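Mārtiņš Petrauskas had played 117 matches for Burnside and missed two before the doctors told him about his heart. That was in February. He was not to run, lift anything heavy or shout.

"Can I sit on the bench?" he asked.

"You can sit," Dr Savolainen said.

Dirk Albers, the coach, kept his name on the team sheet. It was read out at Ostermann with the others, and the away end clapped for a minute. Mārtiņš looked at his boots, which he had cleaned for no reason.

After the match Dirk drove him home, 135 kilometres in the rain, and they talked about the left back. 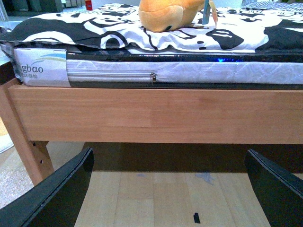
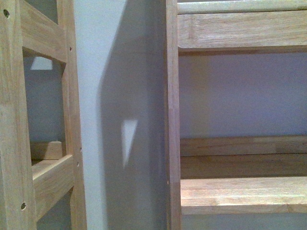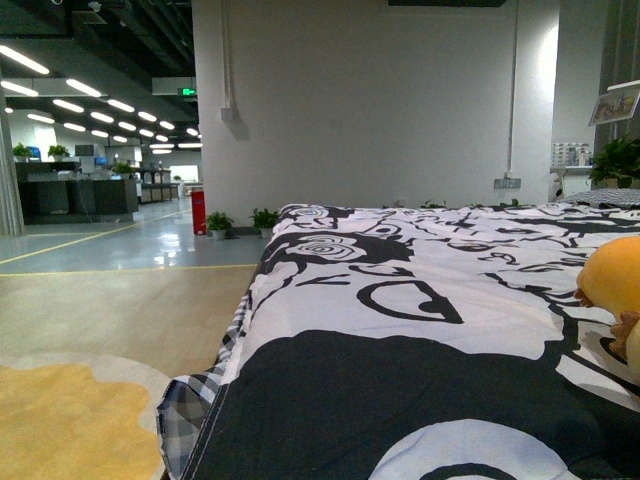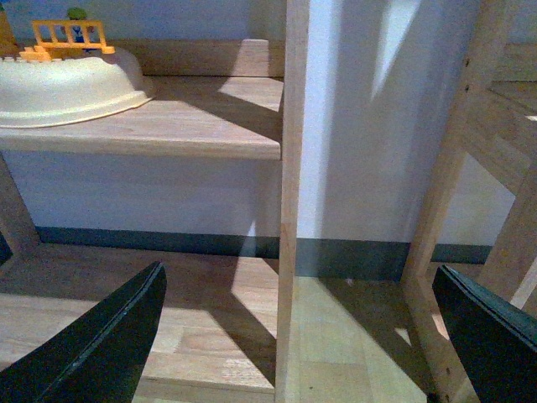

Henrike Albers rang at five the next day. Her under-twelves had lost their goalkeeping coach and she wanted someone who could stand behind a net and talk quietly.

"I've never been in goal," Mārtiņš said.

"They don't know that."

He said he would think about it. Then he asked what time they started, and whether there was a chair, and she said she would bring one from the clubhouse.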